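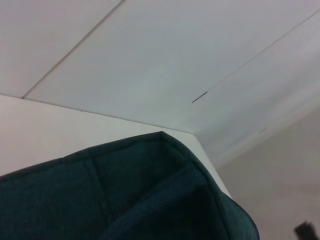

My sister swears you should never put a cast iron pan anywhere near dish soap, and she told me so again after my last post about cleaning up after bacon. Well, I've been using soap on mine for years! A small squirt, a stiff brush, a quick rinse, and then straight onto a low burner for 2 minutes so it dries all the way through.

What really wrecks the seasoning is soaking. I left my little Vorik skillet in the sink overnight in January and woke up to orange freckles all over it – salt and half a potato took them off.

For oil, I wipe on a few drops, then wipe it back off like I put it there by mistake (too much goes sticky). If it's gummy already, bake it upside down for an hour with foil on the rack below.

Next time I'll get into wooden spoons, and that smell they pick up from garlic.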